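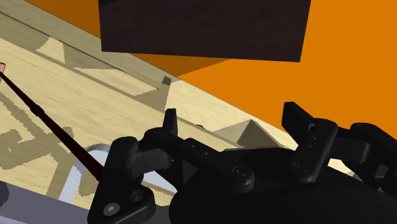
Pale wood next to orange

By Remedios Escobar | September 3, 2025
Print this page | E-mail this page
Reading time: 5 minutes

Part 2: Oiling your countertop

I've oiled my own counter with Culinetti oil every March for years now, so these steps come straight from my kitchen (and from a couple of blotchy mistakes!). Read them all once before you open the can.

1. Clear the counter and wash it with warm water and a drop of dish soap. Let it dry overnight.

2. Sand lightly, always with the grain. I start with the coarser pad from the kit and finish with the fine one.

3. Wipe up the dust with a barely damp cloth, and do the edges too – I always forget the edges.

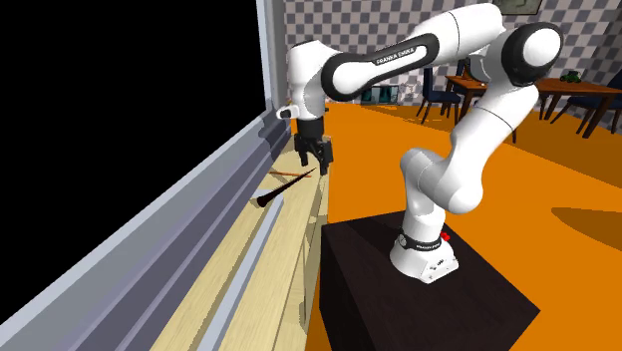
Pale countertop and robot arm

4. Pour a little oil onto a folded cotton cloth and spread it in long strokes. Thin is good. If it puddles, you've got way too much on there.

5. Wait 14 minutes, then buff off whatever hasn't soaked in.

6. Leave it for around 60 minutes and put on a second coat the same way.

Note: A brand new counter drinks up a lot more oil, so you may want a third coat the next day. Pale wood will go a shade or two warmer, and I love that, but try a hidden spot first if you're not sure.

CAUTION: Oily rags can heat up and catch fire all by themselves. Lay them out flat outdoors to dry, or soak them in water and seal them in a metal can. Please don't ball them up in the trash!

Keep pets and wet glasses off the surface until the next morning. For ring marks and burns, go on to Part 3.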